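Let the Kids Be Cold
by Iona Cowie
February 13, 2025

I have had the same argument with three different people this winter, so I'm going to have it once more in public and then I'm done with it.

The argument is about whether schools should make children wear coats at recess. Our elementary school in Lanelbridge has a rule now. If it's below 34 degrees, every child has to have a coat on and zipped before going out the door, and if a child won't do it, the child sits in the library. The rule came in this past October, before anybody had even scraped a windshield, and it came home in a letter with a tear-off slip at the bottom for parents to sign. I signed it. I sign everything. I think I'd sign over the house if it came home in a backpack with a line at the bottom.

But I don't like the rule, and I've gotten louder about it as the winter has gone on.

My daughter Sorcha is eight. She runs hot, always has, she was a baby who kicked off blankets. She'll play outside in a sweatshirt until her cheeks are the color of ham and come in perfectly cheerful. She has been told since she could stand up that she'll catch her death, mostly by my mother-in-law, and she's had the same number of colds as every other kid on Chisholm Street. Colds come from other kids. I know everybody's grandmother says different, and mine did too, and she was wrong about that and about putting butter on burns.

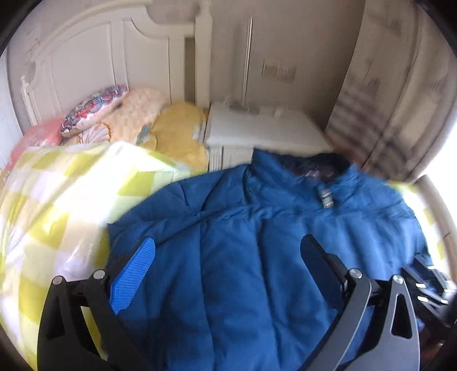
So what happened is that Sorcha spent most of one week in the library. She wasn't being bad, exactly. She'd get outside with the coat zipped like she was supposed to, run for five minutes, get sweaty, unzip it, get told to zip it, zip it, unzip it again. Third strike and you're in. The adult on duty was following the rule, and I don't blame her one bit, I'd want to follow the rule too if I had all those kids and a whistle. But by the end of the week my daughter, who needs to run the way a dog needs to run, had gotten hardly any running at all, and she came home every afternoon and bounced off the furniture until supper.

I called the school. I was nice about it! The principal, Wilma Menzies, was nice back, and she told me the rule came in after some parents complained that their children had been allowed out in the cold with nothing on their arms. I believe her. I've met those parents. One of them is Blair Rutherford, who lives two doors down from me and who I like very much, and when I brought it up over the fence he said, "I'd rather have a warm kid who's annoyed than a cold kid who's happy." I've been chewing on that ever since. I think I'd take the second one. I really do, within reason, and the "within reason" is the part I want to talk about, so please don't write in to tell me about frostbite.

Obviously there's cold that will hurt you. When it was 8 degrees last month I put that child in everything we own and she didn't get a vote. Little ones in kindergarten can't always tell you they're freezing, and somebody has to do the noticing for them. And there are kids who don't wear a coat because there isn't a coat at home, which is a different problem, and a worse one, and a rule that sends a kid to the library for it is about the meanest way I can think of to find out. I asked about that on the phone too. There's a bin of spare coats by the office, it turned out, but a kid has to go and ask for one in front of everybody, and I remember enough about being nine to know how often that's going to happen.

What I'm talking about is the big middle. Thirty degrees, sunny, no wind, a healthy third grader who has a coat and doesn't want it on. I think that's a decision an eight-year-old can make. If she gets it wrong she'll be chilly for 21 minutes, which is how long they get after lunch (I'd love to know who picked that number), and then she'll go inside and warm up and maybe tomorrow she'll think differently. There are hardly any decisions left in her day that are that cheap to get wrong. She doesn't pick where she sits or when she eats. She has to ask to go to the bathroom.

My own mother worked the early shift at the laundry in Granville and was gone before we got up, so from second grade on I dressed myself by sticking my arm out the back door. That was the whole method. Arm out, count a bit, arm in, decide. I got it wrong plenty. I wore snow boots on a day that went up past 60 and had to carry them home and walk in my gym shoes. But I did learn what my own body wanted, and I'm a little bit shocked when I meet teenagers who'll check a phone to find out whether they're cold.

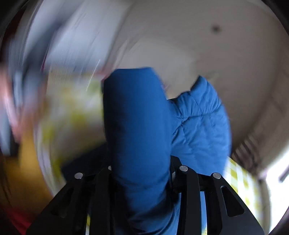

I want to be fair to the other side, because the coat people aren't fools and the coats themselves are a lot better than they used to be. What I had as a kid was stiff as a board and weighed more than my schoolbooks, and once it was buttoned you couldn't put your arms down. Now it's all that padded, quilted stuff, a big blue armful of it that bunches down to almost nothing when you squeeze it, and you can't really claim a child is suffering inside something that soft. Blair's point, when we got into it again, was that if she's too warm she can just slow down. To which I said, have you met her? I also think comfort isn't quite the question. You could make the nicest coat in the world and I'd still want her to be the one who works the zipper.

The other thing people say is that it's simpler to have one rule for everybody. Sure it is. My friend Greer Dow taught fourth grade for 16 years before she moved out to Cula, and when I complained to her I expected her to be on my side, and she was only about half on it. She said you try standing in a doorway with a whole class in front of you and having 20 separate conversations about sleeves. Fair enough. But then she told me what she used to do, and I thought it was so sensible I wrote it on the back of an envelope. The coat had to come outside with you. You could wear it or tie it around your waist or hang it on the fence, she didn't care, but it had to be out there. If you got cold you went and put it on, and if you were shivering she'd point at the fence and that was that. One look at the door, coat or no coat, out you go.

That's the rule I'd like. I've written it up in a letter to Mrs. Menzies, a short one, and left off the part about the laundry in Granville. I'd keep the strict version for the really bitter days and for the kindergartners. I'd move the spare coats out of the office and hang them on hooks by the playground door, where any kid can grab one on the way past and put it back after. And for everybody else I'd let them carry the thing out and see how it goes.

Blair says he'll sign it if I add a line about hats. I told him I'd think about it. Sorcha has read it and wants to know if it could also say something about longer recess, and I said one letter at a time, and she went out in the yard in her socks.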